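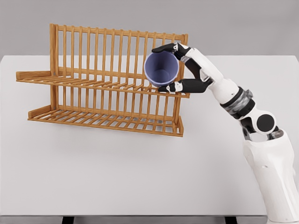

**Wallero Homes, Phase 2: report to Bergeron, April 2018**

Framing is complete on 39 of the 70 lots. The two-bedroom Prustby plan is selling fastest, mostly to buyers who want the den on the ground floor. Leonardo Sala has moved the laundry upstairs in the larger plan, and the revised drawings are with the county.

Cabinet deliveries slipped in January and are now back on schedule. Roof trusses for the north row are still on order. Maja Wróbel will send the updated cost sheet separately.

Arwel Rowlands, site manager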